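Robot Operator Controls: Good Practice Project
Progress report to the Stellix programme office
Prepared by: Shahla Jafarzadeh, Etcombe test laboratory
Date: May 29, 2018

1. Purpose of this report

This report covers work package 2, the drafting and trial of the bench procedure for push-button stations. It sets out what has been done, what the draft rules now say and what remains open. Costs are reported separately by Arturo Sala.
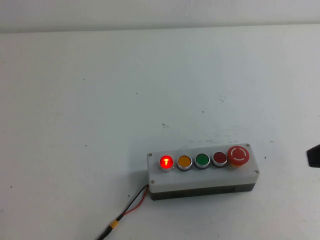
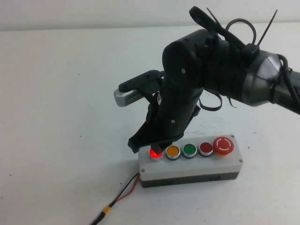
Five-control station on the test bench, with the left-hand button lit in both views. In the second, the narrow fingertip is on that button.

2. Work completed

The draft procedure (issue C) was put on trial at Etcombe in May. The trial used one station with four flush buttons in a row and a mushroom-head emergency stop at the right-hand end. The arm presses one control at a time under a written sequence, and each press is logged against the change of state at the contact.

The log for the period holds 2823 commanded presses. Of these, 2803 were accepted under the draft rules. The remaining 20 were rejected because the time stamps from the arm controller and the input logger differed by more than the permitted limit. No contact faults were recorded. The rejected entries have been kept in the log and marked, as clause 4.3 requires.

A further 532 presses were made during setting up. They are not part of the trial and should not be added to the totals above.

3. State of the draft rules

Clause 3 (layout). The emergency stop is to be at one end of the row, raised above the other controls. It must be possible to reach it by hand without passing under or across the arm. Setareh Taheri has asked for a minimum clear distance on the approach side. We agree in principle and will propose a figure in issue D.

Clause 4 (logging). A lit lens is not to be accepted as proof that a contact has changed state. The state is to be read at the input. Issue B allowed either method, which led to two laboratories reporting the same test in different ways.

Clause 5 (colours). The draft asks for red, yellow and green to keep the same meaning across all stations in a cell. Where a station has more than one red push button, each must carry a written label, as lens colour alone does not separate them well enough. Red mushroom heads on a yellow ground are reserved for emergency stop and may not be used for an ordinary stop.

Clause 6 (leads and loose items). Leads from the station are to leave on the side away from the arm's approach. Cables and straps on the arm are to be secured so that they cannot reach a control at any point in the programmed path. The first wording said only that cables should be "tidy", and Golshifteh Tabrizi's review rightly called this untestable. The new wording calls for a slow run of the full path before each session, with a second person watching.

Clause 7 (the emergency stop under test). The stop fitted to the station under test must not be the one relied on to protect the operator. A separate device, wired to the arm's own safety input, is needed. This clause drew the most comment and has been moved into the main text from the annex.

4. Review comments

Comments on issue C came in from Kevumham and from Rostami. Most were on wording and have been accepted. Two are still open:

– Kevumham would like the press force to be recorded for every press. We consider a check at the start and end of each session to be enough for this type of button.
– Rostami asks whether the rules should cover key switches and selector switches. Our view is that they should not at this stage. Turning motions need their own limits and would delay the main document.

Rangi Te Moana will hold a call with both parties before issue D is released.

5. Risks

The time-stamp problem in section 2 is the main technical risk. Both clocks are now set from one source at the start of a session, but drift over a long run has not yet been measured. If it proves too large, clause 4 will need a limit on session length.

The trial has so far used a single station. The rules are meant to apply to stations of other makes and sizes, and we cannot yet say that the layout limits carry over.

6. Next period

Measure clock drift over a full working day. Repeat the trial on a second station – the supplier has still to confirm delivery. Close the two open comments and release issue D for review.

One decision is requested from the programme office: whether clause 7 may be issued early as a stand-alone note to the partner laboratories. The text is ready and does not depend on the rest of the document.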